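Live Music on Television - Week 4 Notes
Popular Music and the Media

These notes go with the week 4 lecture. They don't replace it. The listening list is at the end, and the readings are the same as last week's plus the short chapter by Nantana Wongsuwan. If you missed the tutorial on contracts, get the sheet from Illia Kuzmenko before you start the assignment.

1. What we mean by "live"

The word is used loosely, so for this unit we split it up.

Live to air: the band plays and the audience at home sees it as it happens. Mistakes go out.

Live to tape: the band plays the song straight through, usually in front of a studio audience, and it is broadcast later that night or later that week. Producers may ask for a second take.

Live vocal: the singer sings for real over a recorded backing. The players may be on the floor holding instruments, but what you hear of them is the track.

Mimed: everything comes from the record. For a long stretch of television history this was the normal way to put a pop act on screen, and audiences mostly accepted it.

Use these four terms in your essays. Writing only "it was live" will lose you marks, as the whole argument in this topic depends on which kind you mean.

2. The three-minute problem

A television spot is short. A song that runs four and a half minutes on the album has to be cut, and the cut is normally made by the band a day or two ahead. Common cuts are the second verse, the instrumental break, and one of the final choruses. An intro of more than a few bars nearly always goes.

The case we followed in the lecture was Stirier, a five-piece band, and their first appearance on the late-night variety program Lashari. The album version of the song opens with a long build on keyboards. The program gave them a fixed slot and the build was dropped. Vichien Wattanapong, who played keyboards, said in his interview with us that he had 42 bars of music on the record and two on television. The singer came in almost cold. Listen to both versions and write down where the first chorus lands in each.

Points to listen for:
- Tempo. Television versions tend to be faster, partly nerves and partly the clock.
- Key. Some singers drop the key for an early morning spot.
- Endings. A fade doesn't work on stage, so someone has to write an ending.
- Crowd noise. Ask whether it was in the room or was added.

3. Sound in the studio

A television studio is built for talking. The ceiling is high and full of lights, the floor is hard, and there is often a set wall right behind the drummer. In a club, the sound engineer mixes for the people in the room. In a studio, there are at least three mixes going on together: the one the band hears, the one the studio audience hears, and the one that goes out to homes. The band can't hear the last of these.

This explains a good deal of what viewers call bad singing. If the monitor mix is wrong, the singer can't find the note. The people in the studio may hear nothing odd, since the room is loud, but the home mix puts the voice right at the front with no place to hide. Keep this in mind when you read reviews written the morning after. The reviewer and the studio audience have heard two different performances.

Rehearsal time matters too. Kanokwan Kongkaew mixed music for breakfast television before she came to teach here, and her notes are on the unit page. Her bands got a line check, one run for sound and one run for cameras. The camera run was the one most often cut short. Directors then had to guess where the solo was, and that is how you end up with a long close shot of the bass player during the guitar break.
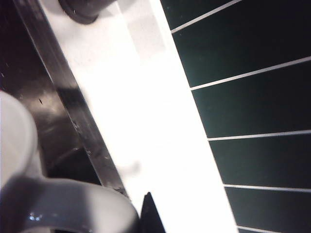
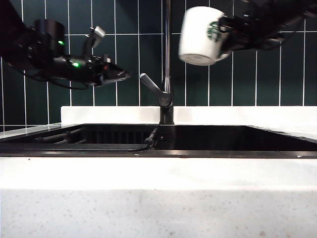
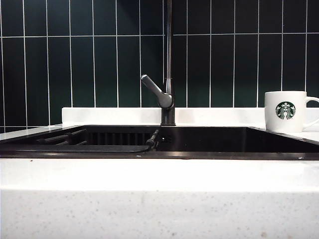
Can a poor television performance help a record sell?
It can, for a short time. A spot that gets talked about sends people looking for the song, and some of them buy it or add it to a list. The lift usually fades quickly unless the act has other dates or a second single ready to go.

4. Reaction and the clip

Before online video, a television performance was seen once, by whoever happened to be watching, and perhaps again if a friend had taped it. Now the full broadcast matters less than the clip. Most people who have an opinion about a famous bad performance have seen less than a minute of it, and they have seen it with someone else's heading on top.

Three effects came up in the lecture.

First, the worst moment stands in for the whole. A singer may be flat for one line and fine for the rest, and the one line is what gets passed around.

Second, the reaction becomes the story. Entertainment sites report on the comments, and then on the artist's reply to the comments. By the second day there may be very little about music in any of it.

Third, the booking itself gets questioned. Why was this act on this program? The answer is often dull: a publicist had a relationship with a producer, another guest pulled out, or the host liked the record.

The second case study is Drekham, a solo performer who used to be known for acting in a children's serial. Her spot on Lashari was mocked widely. Uthai Ruangrit has argued that the mockery was mostly about her moving from acting to music, and that a new singer with the same performance would have been politely ignored. Others in the department think the performance was poor by any measure and that he is being kind. Watch it yourself, twice, and watch it the second time with your eyes closed.

You should be ready to talk about both sides. Consider:
- Does past fame lower or raise what audiences expect?
- Who gains from a clip being shared widely, and who gets paid?
- Is it fair to judge a singer on a home mix she never heard?

5. Reading a review

Bring one printed review of a television performance to the tutorial. It can be from any year. Mark it up in the following way.

Underline anything that is about sound: pitch, timing, tone, balance.
Circle anything that is about looks: clothes, dancing, staging, age.
Put a cross beside anything about the performer's private life or earlier career.

Then compare with the person next to you. In past years the underlined parts have been the smallest. That doesn't make the reviews worthless - staging is part of a television performance and a critic is right to discuss it - but you should know what you are reading.

6. Assignment

Write 1,000 words on one television performance of your choice. It must be one for which a studio recording of the same song also exists. Your essay should:
- say which of the four kinds of "live" it is, and how you know
- describe at least two changes from the recorded version
- discuss one published review

Do not choose either of the lecture case studies. Do not choose an awards show medley, as the songs are too short to compare properly. Spelling and referencing follow the department guide. Hand in through the unit page by the end of teaching in October. Extensions go through the office and not through your tutor.

Drafts are welcome up to a week before the due date. Send the opening paragraph and a plan only.

7. Listening and viewing for week 5

Stirier, album version and Lashari version, both on the unit page
Drekham, Lashari spot, full length
Tancombe, festival set, track 2 and the encore

The Tancombe recording is quiet for the first 37 seconds. The file is fine, so leave it running. Next week's lecture starts from the encore and moves on to outside broadcasts, wind noise and what happens to harmony singing when the players stand too far apart.

Notes revised July 2025.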